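Looking after art at home: tips from a framing and hanging workshop

If you've ever come home from an exhibition wanting to rehang your whole sitting room, you're my kind of person! I've been framing and fixing other people's pictures in Irendale for 14 years and I still get a little thrill when a print that has been rolled up in a tube since January finally goes on the wall. Most of it is easier than people think.

## Flattening a rolled print

Don't roll it backwards to "cancel out" the curl. It works for a minute and leaves tiny creases for ever. Lay the print face up on clean blotting paper, put another sheet over it, then a board, then a few heavy books, and leave it for 6 days. Yes, six! Peeking on day two is allowed (I always do), but put the books straight back.

Wash and dry your hands before you start, and take off rings and watches.

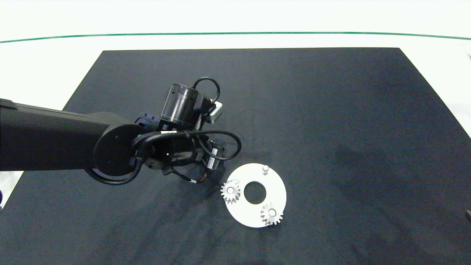

Thick watercolour paper can need a second week, and anything with loose or flaking paint shouldn't be pressed at all. Take that sort of thing to a conservator and let them worry about it.

## Cleaning the glass

- Spray the cloth, never the glass. Liquid creeps under the edge of the frame and you get a brown tide mark on the mount.
- Acrylic glazing scratches if you so much as look at it, so use a soft microfibre cloth and plain water.
- Old gilt frames want a dry, soft brush and nothing else. A make-up brush is lovely for this.

## Getting the height right

Galleries tend to hang to the middle of the picture, and it's a brilliant habit to steal. Over a sofa I go lower than most people expect, so the picture and the furniture look as though they've met.

My favourite trick came from Josée Wong, who hangs the summer show at Usstead. Cut newspaper to the size of each frame, stick it up with masking tape and live with it for a weekend. Move the sheets as often as you like. When you're happy, mark the hook position through the paper, knock the hook in and tear the paper away.

For a frame 80 cm wide or more, use two hooks set well apart. It'll stay level even when someone slams the front door, and you can stop straightening it every morning.

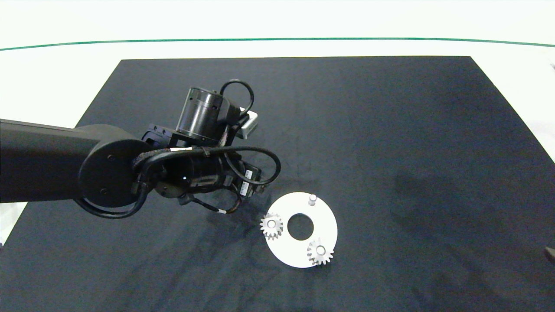 ## Small sculpture and pottery on shelves

Museum wax is wonderful stuff. Roll a pea-sized bit until it's soft, press it under the base in three places, then set the piece down with a gentle twist. To lift it again, twist first and then raise. Test it underneath before using it on unglazed clay, which can stain.

Keep anything made of wax or dyed textile well out of the sun. A south-facing sill is a cruel place for a weaving!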